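Suture practice at home: thread keeps tangling, what am I doing wrong?

Board: Skills Lab and Practice > Suturing and Knots
46 replies, showing the most useful first page

marlow_pgy2
Posted Friday, 7:12 pm

Second year general surgery resident. I get console time on the sim twice a month if I'm lucky, so most of my practice is with straight instruments and a box trainer on my kitchen counter. My problem is the thread. I can place a decent bite. I can get the needle out on its curve without tearing the pad. Then I go to tie and I have loops everywhere, and half the time the tail is under one of the loops.

I'm using a 3-0 braided thread, and I start with it pretty long because I don't want to run short on a running stitch. Pad is the Clida double layer one, the softer version. I have been keeping it wet with a spray bottle.

What length are you all starting with, and what do you do with the slack while you work?

knotty_pine
Posted Friday, 7:40 pm

Too long. I didn't need to read past "pretty long." For a single interrupted stitch cut it to the length of your hand or a bit under. For a running stitch you can go longer, but you have to manage it on every pass. Put it somewhere on purpose. I lay mine off to the left, away from where the needle comes out, and I move it back there after each throw.

Also, the wet pad is fine but wet braid sticks to everything, including itself. Try it dry for a week and see.

oldschool_gyn
Posted Friday, 8:05 pm

Disagree about going dry. Tissue is wet. If you learn on a dry pad you get used to thread that slides and stays where you drop it, and then you get to a real case and it clings to whatever it touches. Keep the pad wet and fix the length.

I trained a lot of residents at Jornville before I moved, and the ones who practiced dry had to relearn slack control from scratch.

knotty_pine
Posted Friday, 8:11 pm

"From scratch" is a stretch. I practiced dry for most of my intern year and did fine. You learn the motion first and then add the nuisance.

oldschool_gyn
Posted Friday, 8:19 pm

You did fine. Plenty of people don't. We can leave it there.

c_tomaszewski
Posted Friday, 9:30 pm

Cyprian Tomaszewski here, I teach the evening skills lab at Inden. I want to answer the question about slack in some detail because it comes up every session, with open instruments, with laparoscopic ones and on the console.

Most people watch the needle. That makes sense at first, but once the needle is through, the thread is what you need to look at. Before you start a throw you should be able to say where the tail is, where the long end is, and whether either one crosses anything. If you can't say it, stop and clear it. It costs a few seconds. Picking a bad loop out from under a half-tied knot costs a lot more.

The second thing is where you hold the thread. People grab it wherever it's easiest to reach, and often that leaves a big bow between the tissue and the jaw. That bow is what falls over your other instrument. Take it closer and let the spare length trail behind.

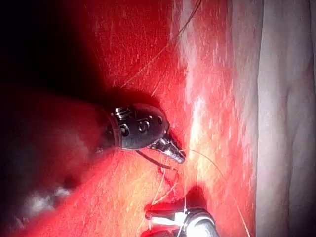

Once you have the thread, keep the receiving instrument low and quiet. A lot of tangles start when both hands are moving at the same time. One hand makes the loop, the other waits with the jaws closed, goes through, opens, takes the tail, closes. If the waiting hand is already open it will catch a strand on the way in, and you won't feel it. On the console you won't feel it at all, so you have to see it.

Pale thread against a red background is easy to find when it's on top. Against a fold it's harder. Bring the view in for the tie and back out for the next bite. I see trainees do the whole row zoomed out and then wonder where the tail went.

For the running stitch, pull through until you have the length you need for the next bite and park the rest on the far side, always the same side. Follow the line down with your other instrument so it stays snug, but don't grip hard. Jaws with ridges will fray the thread if you clamp the same spot over and over. That matters more in the part of the thread that stays in.

marlow_pgy2
Posted Friday, 9:52 pm

This is very helpful, thank you. I definitely move both hands at once. Is there a drill for keeping one still?

c_tomaszewski
Posted Friday, 10:04 pm

Yes. Rest the tip of the waiting instrument on a dot drawn on the pad. Make your loop around it with the other hand. If the tip leaves the dot before the loop is finished, drop it and start again. Do that for ten minutes without tying anything. Then add the tail.

bowel_prep_betty
Posted Friday, 10:31 pm

The dot drill is good. I did a version with a pushpin in a corkboard.

To the OP, your pad might be part of it too. The soft Clida pads bulge up around the bite when you pull, and the thread drops down into the crease next to it. I switched to Chidiac, the firmer one, and it was easier to see what I had. It's more expensive and doesn't last any longer, so I'm not telling you to run out and buy it.

knotty_pine
Posted Friday, 10:38 pm

The Chidiac pads are too firm. You can haul on them all day and they won't tear, so you never find out you're pulling too hard.

bowel_prep_betty
Posted Friday, 10:45 pm

True. I keep an old soft pad around for checking tension.

ratchet_free
Posted Friday, 11:20 pm

Scrub tech, so take this from the other side of the table. Please say how long you want the thread before you start. "Short" means something different to every surgeon I work with. One of ours wants it cut for two stitches and no more, and she hardly ever has a tangle. Another wants the full length every time and spends the afternoon fishing loops off his other instrument.

Going shorter means more passing of needles and more counting. I still prefer it.

oldschool_gyn
Posted Saturday morning

Ratchet is right, and the count is a fair point on the other side of it. Every extra needle is one more to track. On a long closure I'd take the longer thread and manage it. On anything with single stitches, cut it short.

Cyprian, I would push back on one item. I don't park on the same side every time. If I'm sewing toward myself I park ahead of the line, otherwise the slack ends up under my wrist.

c_tomaszewski
Posted Saturday morning

That's a good habit for someone who already has slack control. For a beginner I want one rule. Once they can do a full row without catching a strand, they can park it wherever suits the angle.

oldschool_gyn
Posted Saturday morning

Fair enough. I still wouldn't teach it that way.

quiet_hemostat
Posted Saturday afternoon

Does anyone have a view on braided or monofilament for home practice? I got a box of monofilament and it springs back into the shape of the packet. I spend more time fighting the coils than I do tying.

knotty_pine
Posted Saturday afternoon

Hold both ends and give it a slow steady pull before you start. Don't pull on the needle itself, hold the thread a little below it. That takes most of the memory out. Braided is easier to tie and easier to learn on. Do both eventually, you'll be handed both.

quiet_hemostat
Posted Saturday afternoon

Tried it just now and it's much better. Still curls a little at the tail.

knotty_pine
Posted Saturday afternoon

It will. Leave the tail a bit shorter so there's less to curl. But not so short that you pull it through on the first throw, which everyone does at least once.

marlow_pgy2
Posted Sunday evening

Update. I cut the thread to hand length, kept the pad wet, and did the dot drill before each session. First night was terrible. I kept lifting off the dot without noticing, so I propped my phone up and filmed it, and I could see the left tip wandering every time I looked over at the needle.

Tonight I did a full row of interrupted stitches with two tangles. Both were on the second throw, and both times the tail had slipped under the long end while I was switching hands. Running stitch is still ugly. I lose tension around the middle of the row.

c_tomaszewski
Posted Sunday evening

That's good progress. For the tension, check it every second bite and snug it up then. If you wait until the end of the row you'll be pulling slack through all of it, and on a soft pad that cuts in.

oldschool_gyn
Posted Sunday evening

Every bite, in my opinion. Otherwise agreed.

ratchet_free
Posted Sunday evening

Nice work. Also put the used needles in a proper sharps container if you haven't got one yet. I have heard about too many kitchen counters.

marlow_pgy2
Posted Sunday evening

Have one, it's next to the toaster. Will post again after my next console session in April.

Page 1 of 3 | Next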